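Lab tour at Drondholm, Monday afternoon

Got in late, missed the coffee. Straight to the bed. The Grekska method: people do the chores with hand-held grippers, the robots learn from the recordings. Clothes this month – shirts, jeans.
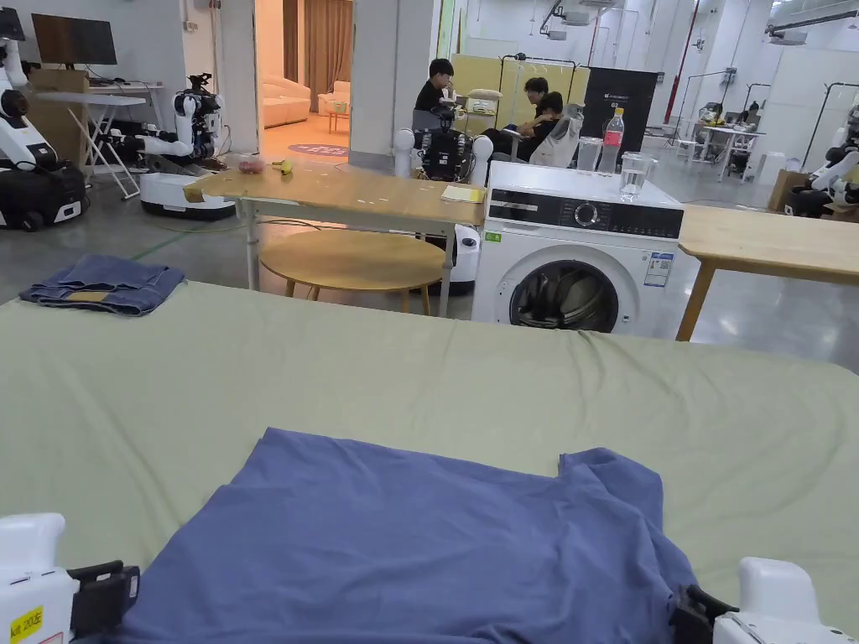
Posted by the Cervantes visits desk | Monday, 5.40pm

One blue T-shirt on the sheet, jeans folded further up. Result we were shown: 196 good folds out of 200, trained on 332 recordings. Sleeves are teh weak spot. Aretti wants towels next.

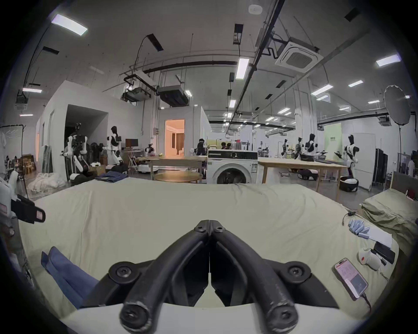
Does the method need a robot while recording?
Only afterwards, for training checks and the test runs.

Bus back at five, slides to folow.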